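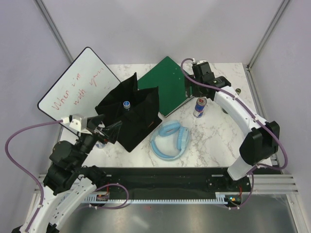 Sointu Halonen objected, on reading an early draft, that a message on an erasable board should not be treated as a lesser kind of letter, and that its baseline deserved the same attention a paleographer would give to a page. The present section follows that advice.

4.3 Baseline drift in unruled writing

Writing on a surface without lines tends to leave the horizontal. On paper the edge of the sheet lies close to the hand and gives the writer something to measure against. A whiteboard offers less help. The hand is often held clear of the surface to avoid smearing, the marker tip is broad, and many writers form letters from the shoulder instead of the wrist. Figure 3 shows a short message of this kind, "When i'm / with you," in red on a board with a thin black frame. The last word is made with long, loose strokes.

Figure 3. Two-line handwritten message on a framed whiteboard.

The samples examined in this study come from the Gwilliam collection of informal messages, which holds 2339 items from homes, shops and shared offices. From these we drew 100 messages written on erasable boards and 100 written on unlined notepaper. Each was traced by hand, and the angle of every line was measured against the nearest straight edge of the writing surface. Messages were left out where that edge could not be made out. Two readers worked apart and compared their tracings in May; where they differed by more than 3 degrees, a third reader decided.

Board messages drifted more than paper messages, and they drifted more toward the end of the line. In both groups the second line of a message usually followed the angle of the first. We take this to mean that writers use their own earlier line as a guide once there is one to follow, even when it has already departed from the edge. A board message that begins level can therefore stay level for its full length, while one that begins at a slant seldom recovers.

Letter size behaved differently. Writers on paper made their letters smaller as they ran out of room. Writers on boards often did the reverse, and final words were stretched across whatever space was left. Lowercase forms of the pronoun "I" occurred in both groups. We did not treat them as errors, as the collection was never meant to measure spelling or usage, and the form is common in private notes of all kinds.

Length also mattered. Messages of more than 30 words were rare on boards and were almost always lists, where each entry starts again from the left margin. Lists showed little drift. The Usano subset, made up mainly of shop notices, was closer to paper than to the other board messages in this respect, and we report it separately in Section 4.4.

One limit should be noted. The collection does not record whether a board was hanging or lying flat at the time of writing, and the two positions call for different movements of the arm. A later round of collecting will ask contributors for this detail.

Category: Writing Studies | Handwriting and Everyday Texts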